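The rules on the inside of the wardrobe door

16th August

I have a sheet of paper taped to the inside of my wardrobe door. It's headed HOUSE STANDARD, version 6, and it governs how I record myself folding clothes with a gripper. There have been five earlier versions. I'm not proud of any of them, and version 1 was only the words "don't rush".

For anyone who has wandered in from the sourdough posts: since March I've been doing piecework for an outfit called Wirico, which pays people to do household jobs with a hand-held gripper so that a robot can one day do them worse. I'm in Brelau, the robot is presumably somewhere with better broadband, and we have never been introduced. My quota is 15 accepted clips a day. The important word there is accepted.

Wirico sends every new starter a guide. It runs to 208 numbered points, and I've read the lot, twice, once with a highlighter. Point 31 says the operator must move naturally. Point 32 says the operator must not move in the way they naturally would if holding the garment by hand. I've had managers like that.

Anyway, I sent in 600 clips in my first stretch and a dispiriting number came back with a code on them. The codes are where the real standard lives. The guide tells you what somebody hoped for and the codes tell you what somebody minded. So I started keeping my own list, and the list became the sheet, and I now have opinions about sleeve order that I'd have been embarrassed by a year ago.

Version 6, more or less as it stands on the door:

Start with the jaws open and clear of the cloth. Hold still for a slow breath before moving. I used to dive straight in, already pinching, and those clips came back marked "no start state".

One garment at a time. The rest of the laundry goes elsewhere, and the floor will do.

Lay the thing out first, front up, neckline away from you. It needn't be perfect. I wasted most of April's good temper smoothing out creases before learning that the reviewers are quite happy with creases and would like to see more of them.

Pinch the edge and never the middle. A pinch in the middle of a jumper makes a tent, and then you're carrying a tent.

If you drop it, carry on. Pick it up from wherever it has landed. This one took me ages to believe. I binned every fumble for weeks, on the grounds that no sane person would want a robot to learn fumbling, when point 117 plainly asks for them. Recovery is a skill, it says. I've considered having that embroidered.

No second hand in the work. Your free hand will want to help. Sit on it if you must.

Stop when the garment is folded. Don't pat it. (I patted everything. I come from a long line of patters.)

That's the bulk of it. There's also a line at the bottom saying "check battery", underlined three times, which has a history I won't go into.

What I've come to think about standards, after a few months of living under one and writing another, is that the short one does all the work. I can't hold 208 things in my head while steering a cuff across a jumper. I can hold seven. The Wirico guide is there for arguments, and I've won two of those by quoting it back at them, but it's no use at all with a tool in your hand.

The other thing is that a rule needs somebody cross behind it. Every line on my door is there on account of a particular bad afternoon. The guide has plenty that seem to have arrived from nowhere, such as point 64, which forbids recording "during festivities". I'd love to meet the cause of point 64.
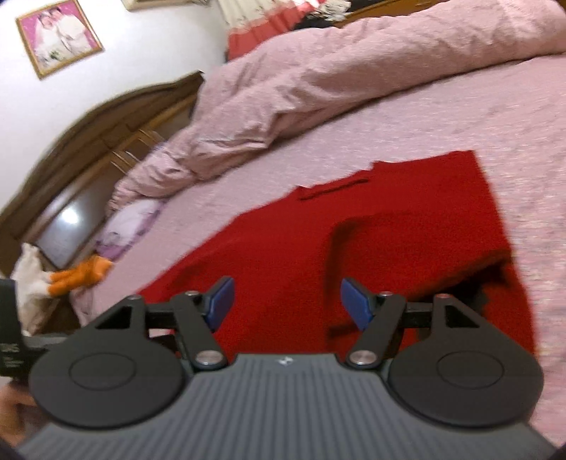 Long sleeves remain the weak spot in version 6. The guide says fold left sleeve, then right, then bring up the hem, as if all sleeves were the same length and keen to cooperate. Mine spring back. I've tried folding the sleeve in at the shoulder, and I've tried dragging it across by the cuff, and the cuff is better, but only if you let go low. Open the jaws too high and the whole thing flops over like a tired dog. So version 7 will say "release low", and I may even underline it.

I floated this on the Kerslake board, where a few of us who do this sort of work compare grievances. Somebody there said their own sheet has 700 words on socks alone. I've asked for a copy. Somebody else, who records for Hulness, said they'd been told to do the right sleeve first, always, and could give me no reason for it whatsoever. I tried it for a day. It made no difference, except that I kept forgetting which one was right.

Version 7 goes up once I've found the tape.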